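Hanging a power strip on the wall above a table

Fix an adhesive hook to clean, bare wall above the back edge of the table. Check that the hook is rated for the strip plus its plugs; ours takes 500 g. Leave it overnight before loading.

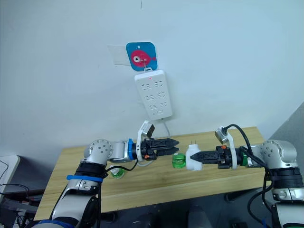 Strip hung vertically under the fish card, indicator lit, cable running down to the back of the table.

Let the cable curve freely, with no pull on the strip. Hold the strip with one hand when removing a plug. Recheck the hook every June.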